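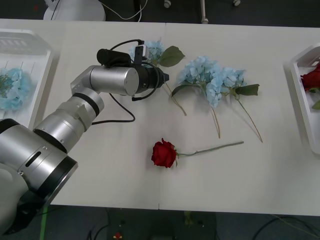
Ticket 3415
Subject: Label printer prints blank labels between good ones
Site: Enadville shop
Opened: Nov 13, 2021
Priority: Normal
Status: Resolved

Problem as reported

The label printer on the order desk at Enadville feeds one blank label after every printed one. It started this morning with the first batch of orders. The text on the good labels is readable, but it sits too low and the last line of the address is sometimes missing. The other desk has the same model and prints fine. Both take their jobs from Drostico on the shop computer.

The shop has already turned the printer off and on and put in a new roll. No change.

Log

Entry 1
Asked the shop for the label size set in Drostico and the size printed on the box the rolls came in. Asked them to leave the printer on and not to delete any jobs.

Entry 2
Shop replied. Drostico is set to the long shipping label. The box says the same. They also sent the settings page from the printer, made by holding the feed button until the light blinks. The page shows firmware 102 and sensor mode "continuous." The rolls we buy have gaps between the labels, so the mode should be "gap." In continuous mode the printer doesn't look for the start of the next label and goes only by the length it is given.

Entry 3
Had the shop open the printer tool on the computer, change sensor mode to gap and press Save. Ran a calibration. The printer fed several labels and stopped with the red light on. Tried again with the same result. 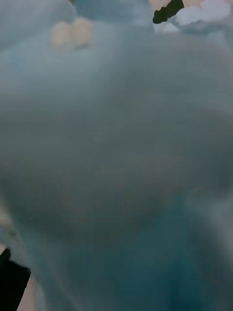
Entry 4
Red light after calibration means the sensor could not find a gap. Asked the shop to open the lid and check three things: that the roll is between the guides, that the label strip goes under the sensor arm, and that nothing is stuck to the sensor window. They found a piece of torn label on the window. They peeled it off and wiped the window with a dry cloth.

Ran calibration a third time. Green light. The printer now stops at the edge of each label.

Entry 5
Test page from the printer tool is good. Test page from Drostico still gives one blank label after it. The text is in the right place now, so the printer side looks correct and the rest has to be in the job.

Entry 6
Compared the print profiles on the two desks. The good desk uses the profile named Ollesell. The bad desk uses one named Rind, which was made for the old printer and has an extra page break at the end of the template. The Rind profile was set as the default when the computer restarted after updates overnight. I could not find out why it was picked.

Changed the default to Ollesell. Printed 6 labels from the waiting orders. All good, no blanks.

Entry 7
Shop asked about job 1625, which was still showing as "printing." It was sent while the red light was on and never finished. Canceled it and sent it again from the order screen. It came out on one label with the full address.

Cause

Two separate faults. The printer was in the wrong sensor mode and had a scrap of label over the sensor. Drostico was also using an old profile with an extra page break.

Still to do

Remove the Rind profile from both desks. I have left it in place for now, as the month-end return slips may still call it. Will check this in December when the slip template is replaced.

If the blanks come back, print the settings page first and look at sensor mode. If it says gap, check which profile is the default in Drostico before changing anything on the printer. Reply to this ticket to reopen it.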